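Abdul-Rahman Antwi has run the rice table at the Zundcombe community kitchen for long enough that people ask for him by name when the rice goes wrong. I met him there on December 19, 2024, two hours before the evening meal, and he talked while he washed the first batch.

"People think you need a special pot," he said. "You need a lid that fits. Mine came from a house clearance in Arnari and it's outlived three cookers."

He cooks 10 kilos on a normal evening and more in the weeks before the holidays. The rice is rinsed until the water is only a little cloudy, then left to stand. He doesn't time the standing. He goes and does the onions, and when the onions are done, so is the rice.

Nii Nutsugah, who shares the shift, measures everything. He keeps a notebook with the water for each sack written down, and the two of them have argued about it for years.

"Nii will tell you it's the water," Antwi said. "It's partly the water. It's also what you do after, and that's the bit people rush."

What you do after, in his version, is leave the lid on and keep your hands off it. Then you move the rice out of the pot and into something wide, so the bottom doesn't go on cooking. He used to use metal trays. Now he prefers clear containers, mainly so the person serving can tell from the side how much is left.

"With the metal ones you'd get someone calling out that we'd run out, and there'd be a good helping sitting in the corner," he said.

He is firm about spoons. Metal ones are for soup and stew. For rice he wants wood, with a broad head and a handle you can hold near the end.
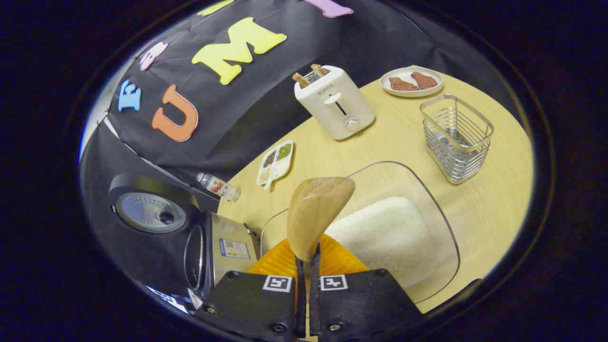 "You go in at the side and lift," he said. "You don't stir. If you stir it you've made a pudding. Go down the edge, turn it over on itself, and leave it alone again."

I asked how often a wooden spoon needs replacing. He said he oils his in December and throws one out only when it splits. A good one from the Sulemana stall costs more than it used to, but he still buys there.

Nutsugah came in at this point to ask whether the second sack had been opened. It hadn't. He wrote that down.

"He's right more than I let on," Antwi said, once the door had shut. "The year we had the new sack from Skernia, mine came out like glue. His was fine -- he'd cut the water and not told me."

They use his figure for that sack now. Antwi dried his hands, checked the lid and went to start the onions.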